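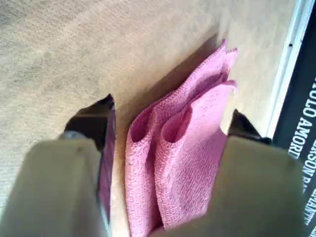

Page 3 of 5

Search reports Go

Programs > Flarwood Fund > Ikach > Progress, March

Hi Rosemarie,

Good month on the towel work, so I'll start there! The plan you signed off on was 100 hand-guided demonstrations by the end of March and we've banked 45 of them. Walter Ayala does most of the driving (he's got far steadier wrists than me) and I label in the evenings with a cuppa.
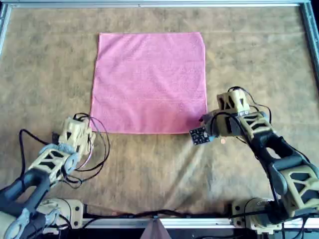 Both arms at the pink towel, laid flat.

Each demo is one person steering both arms through a fold or a roll, start to finish. We throw out any run where the operator stops to think for too long, as Nina learns the pause along with everything else. She's a terrible mimic that way.

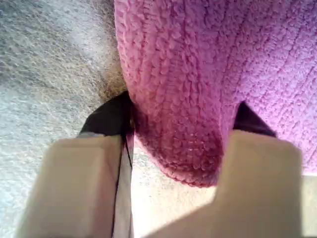

Pinching is still the slow bit. Terry cloth bunches up between the fingers, and from the wrist view it's hard to judge how many layers you've grabbed, so Walter's now practising grips on their own before we record a full run.
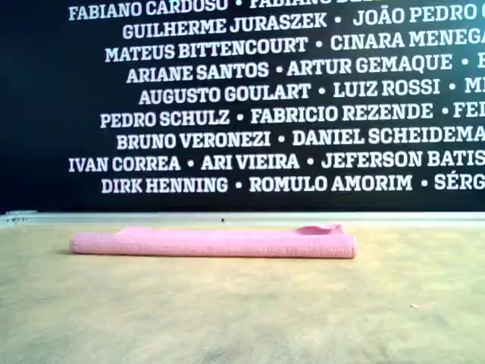
Pink towel, rolled.

Money: we've spent $3430 this month, mostly on spare motors from Sencombe, plus 40 hours of Walter's time. Could the leftover travel line go towards a second set of fingers? I'd need your okay by mid-April.

Cheers, and ring me any arvo after three.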